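Chapter 2
Energy Balance and Body Mass

Body mass changes when energy intake and energy expenditure differ over a sustained period. Short-term shifts on the scale mostly reflect water, stored glycogen and gut contents — fat accounts for little of the change from one morning to the next.

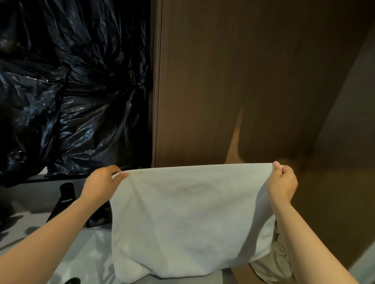 Expenditure has three main parts: resting metabolism, the cost of digesting food, and physical activity. Resting metabolism is usually the largest. It varies with lean mass, age and thyroid function, and it tends to fall during prolonged restriction of food. Section 2.1 defines each term. Methods of measurement are covered in Section 2.2.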